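## About Irkstead Papers

We read war stories about well-known writers and check whether they hold up. Quite a lot of them don't, or they hold up only after most of the colour has been taken out.

You will have met the sort of thing. A poet is said to have carried a finished manuscript across a minefield. A playwright is said to have broken a cipher over lunch. The claim turns up in a preface, gets copied into an obituary, and forty years later it is printed on the back of a paperback as though somebody had once looked it up. We ask who first said it, when, and what they had to gain.

Irkstead Papers began as a reading group in Gredberg and still works from there, in two rooms above a shop. Our file now holds 532 claims. Each is given one of four marks: sound, likely, doubtful or made up. We are slow to hand out the first. A medal proves that a medal was given. A letter home proves what a young man wanted his mother to think.

We also distrust our own side of the trade. Debunkers like a good story too, and "he never left the depot" can be as lazy as "he took the bridge alone". More than eight of our early findings have been changed after readers sent us pay books, ship lists or a better reading of a bad scrawl. The old version stays on file beside the new one.

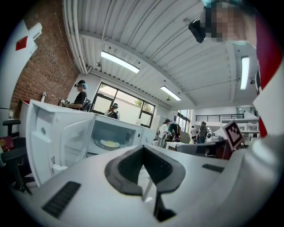 *Microwave with the door open and a plate inside.*

Most of our work goes out in the Brorulton Notes, which appear twice a year, in February and in late summer. The Rajan Index, our card list of regimental diaries and where to find them, can be used by anyone who writes and asks. We don't charge for it and we don't promise a quick reply.

We take no money from publishers or literary estates. Two have offered. We don't value signed books, trace medals for sale, or tell you that your great-uncle was the model for a famous captain. He may have been. Send copies of what you have, never the originals, and say where each paper came from. "It has always been known in the family" will be read politely and marked doubtful.

Page last changed 8 Jun 2021.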